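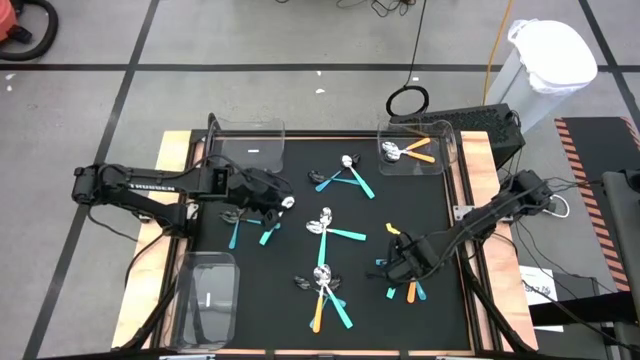 *Grey concrete floor with black lines, work table in the middle.*

## Sealing a grey concrete slab: densifier or acrylic?

**Ward Meijer**, Fri 8 March

Slab on ground, 209 square metres, power trowelled, no coating that I know of. It dusts. I sweep, and there is fine grey powder along the walls again within days. The landlord (Vandenberghe) has no record of a vapour barrier.

I have two quotes. One is for a Taston lithium densifier, the other for two coats of Teris solvent acrylic. The acrylic is $500 cheaper. Foot traffic and trolleys only, no forklifts. Which one lasts, and do I need a moisture test first?

**Agathe Sabatier**

Densifier, provided the slab is bare. Put a few drops of water on it in several places. If they darken the concrete within a minute or so, it will take a silicate. If they bead, there is an old sealer or curing compound on it and that has to be ground off first.

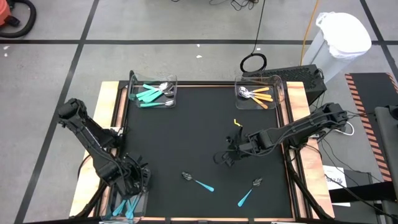 Lines on the floor need a decision before either product goes down. Tape should come up and the adhesive residue be removed, or you will get untreated strips. Paint has to be ground back. Re-mark afterwards.

On moisture: a densifier doesn't form a film, so vapour passes through it. Acrylic does form one, and on a slab with no barrier it can turn white and peel. If you go that way, pay for in-slab humidity probes. The taped plastic sheet method can miss moisture deeper down.

A densifier won't stop oil stains. It hardens the surface and reduces dusting -- nothing more. If the top few millimetres are weak from overwatering, grind first.

**skula55**

did acrylic in my garage in October, 3 coats. looks good, bit slippery when wet. would do it again

**Ward Meijer**

Water soaked in at every spot except one near the roller door. Will get that area ground and ask for the densifier quote to be revised. @skula55, is yours on a vapour barrier?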